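Notebook, Friday, 8:40

Adhesive shelf life, Linden two-part epoxy, continued from the December pages. Bautista Lagos pulled the remaining cartridges from the cold cabinet and left them to come up to room temperature overnight. Lot 798 is past date. Lot 179 is in date but was stored on the door shelf, where the logger shows it cycling every time the cabinet is opened.

Lap shear coupons cut from the Peñalver aluminum strip, abraded, wiped twice with isopropanol, bonded in the small jig. Bond line set with glass beads as before. Mixed by hand on a card, no static nozzle, to stay comparable with the earlier set. Room at 22 C at time of mixing.

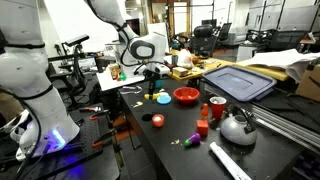
Working time: lot 798 started to string well before lot 179 did. Color after mixing the same for both. Some grit in the hardener side of 798, probably crystallized. Warmed a second portion in a water bath and the grit went away, so that portion is logged separately as 798W.

Clamped everything and left it on the Grorix hot plate at the low setting. Plate controller overshoots on the first ramp, as usual. Wait for it to settle before loading next time. I did not, and coupon 2 of the first row saw the overshoot. Marked with a scribe on the back, exclude from the average.

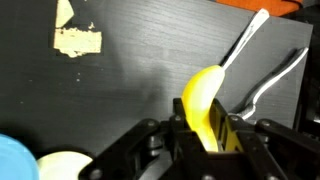

11:15. Squeeze-out on lot 179 is hard to the fingernail. 798 still takes a dent. 798W in between, closer to 179.

Pull tests wait for full cure. Load cell needs its zero checked first; it drifted during the last Grorkmont job and the sheet on the side of the tester has not been signed since.

To do:
move the cartridges off the door shelf
relabel 798 as scrap or practice only, Bautista to decide after the pulls
order beads, the jar is nearly out
find the missing jig screw, M3, the short one

Coupons are in the tray on the left of the oven, covered. Do not stack.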